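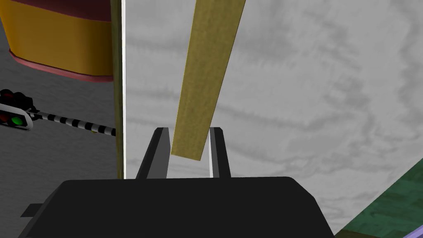 Open gripper, seen from behind (render)

Sweet peas: autumn sowing or wait until February?

trellis_and_tea
Posted September 1, 2020

I've gone completely overboard on sweet pea seed and I'm so excited I can hardly wait to get going! Zendel had their end of season sale and I came away with mixed packets plus a full one of Policarpio (the dark maroon one with the wavy petals) and one of Vudura, which I've never grown. It's a pale lavender with a cream edge and the write-up says the scent fills a room.

I've always sown in spring on the kitchen windowsill and had decent flowers from late June. My neighbour sows hers in October in a cold frame and she was picking armfuls while mine were still thinking about it. So I'm tempted. I have a small unheated greenhouse, a cold frame with one cracked pane, and a lot of toilet roll tubes.

Who does autumn, who does spring, and is it worth the extra months of fussing?

wetfeetwilla

Autumn every time! You get roots right down to the bottom of the pot over winter and then they romp away as soon as it warms up. I sow in the middle of October, leave them in the cold frame with the lid propped open on all but the worst nights, and plant out at the end of March. The stems are longer too, which matters if you want them for the house.

Policarpio is a cracker by the way. It does fade in hot sun so pick it young.

northfacing_plot

I'm going to disagree with that. I'm up a hill, facing the wrong way, and three winters out of four my autumn seedlings have been eaten, rotted or both. Mice had the lot in one night last year. I sow in February now, on a shelf in the porch, and they're only a couple of weeks behind by July. After that you'd never know which were which.

Autumn sowing is lovely if you live somewhere mild. It gets recommended as though everyone does.

wetfeetwilla

Mice are a nuisance everywhere though, they'll have February seed just as happily. I put a sheet of fine mesh over the trays until they're up and weigh it down at the corners. Haven't lost any since.

northfacing_plot

Mesh doesn't stop the rot. It's the damp that gets mine, weeks of fog and no air moving.

compostheap

You're both right for your own gardens, I think. I do half and half. If the autumn ones make it I get early flowers, and the spring ones carry on when the first lot are running out of puff in August. Last year I sowed 300 in all, which was silly, and gave 200 away at the village plant stall. They went before the cakes did!

On tubes, I've gone off them. They go mouldy and fall apart by Christmas. Fine for a spring sowing when they're only in there a few weeks, hopeless for overwintering. Proper deep root trainers last for years if you wash them.

trellis_and_tea

Oh, half and half is a brilliant idea, I've got more than enough seed for it. Shame about the tubes, I've been hoarding them since Easter.

What about compost? I've got a bag and a half of Nirnix multi-purpose left from the tomatoes.

compostheap

Nirnix is all right, a bit claggy. Mix in a good few handfuls of grit, especially for the ones that have to sit through winter. And please don't use the half bag if it's been open in the rain all summer. Ask me how I know.

bean_row

Can I stick up for the toilet rolls? I've overwintered in them twice. The trick is to pack them tightly in a deep tray so they hold each other up, and water from below, hardly at all. A bit of white fluff on the outside never did mine any harm.

Also, does anyone else still soak the seed? My grandad swore by it and I can't break the habit.

wetfeetwilla

I stopped soaking years ago and get just as many up. Some of the dark-seeded ones went mushy on me when I left them too long. Straight into damp compost, somewhere a bit warm until they show, then out into the cold. It's coddling after that point that ruins them - they go tall and floppy and never quite recover.

bean_row

I'll carry on soaking overnight, but only overnight. It makes me happy.

northfacing_plot

Fair enough. I chip the really hard ones with nail clippers, opposite the little scar, and leave the rest alone.

sunnyside_shed

Adding the bits I keep on a card in my shed, as pinching out always comes up on these threads.

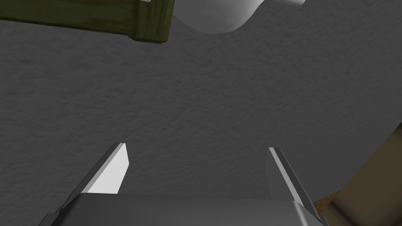
When should sweet pea seedlings be pinched out? Once they have two or three pairs of true leaves, nip off the growing tip just above the top pair.

You'll get side shoots from low down and a much bushier plant. I know the exhibition growers do it differently and train a single stem up each cane, but for a wigwam by the back door you want plenty of shoots. Mine goes in with a bucket of old manure underneath and I tie in with soft string for the first couple of feet, until the tendrils get the idea.

compostheap

Agree with all of that. I don't bother pinching the autumn ones if they've branched on their own, which they often do after a cold spell.

trellis_and_tea

You've all been so helpful, thank you! Plan is 16 of Policarpio and the same of Vudura in October, in borrowed root trainers with mesh over the top, and the mixed ones on the windowsill in February in my poor unloved toilet rolls. Off to mend that pane first.

northfacing_plot

Keep a few Vudura back for February as well. Just in case.

wetfeetwilla

Pessimist! But do report back on the scent, I've had my eye on that one.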